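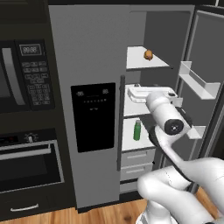
Grurnedley wrote under my last post that comparing grippers in simulation is a waste of a weekend and I should buy two and break them. Fair! But I can run 50 fridge reaches in sim before my coffee gets cold, so I'm sticking with it for now.

The big surprise this month is how much the camera matters. I moved it down to the hand and suddenly I could tell why my approach angles were off.

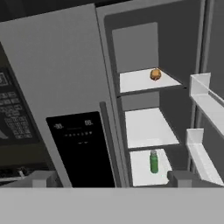 View from the hand camera, fingers at the bottom.

The short fingers are my favorite so far – they fit between shelves without much fuss, and the wrist has room to turn. Out of 70 tries with the Wascombe controller settings, 18 bumped a shelf. I was thrilled with that.
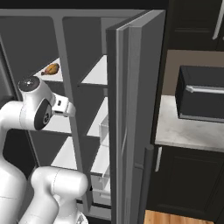
Gripper open, drumstick still on the shelf above.

Next I want to slow the last bit of the reach and see if the bumps go away. The Bortolotti settings do this already, but they make everything else slow too, and I'd love to find something in between – tips welcome!

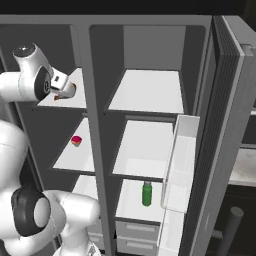

I'll also try a softer closing force, and then run the whole set again with the longer fingers.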